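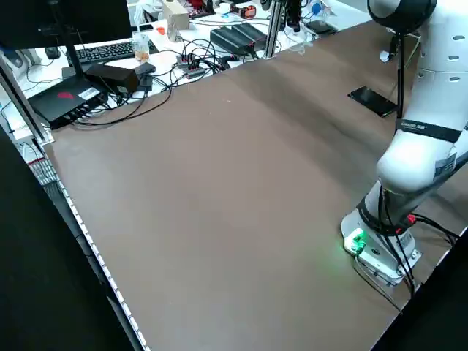

Arm at the Stevville table, base light green.

February, afternoon. Today I continued to teach the wipe task by remote control. I made 12 demonstrations and kept 10. In the other two my hand was too fast at the turn and the elbow came too low.

The delay in the link feels smaller after the update, but I did not measure it. Total in the Pringle set is now 261.

To do: lower the speed limit before the next run, and check if the cables at the base pull when joint 6 turns fully.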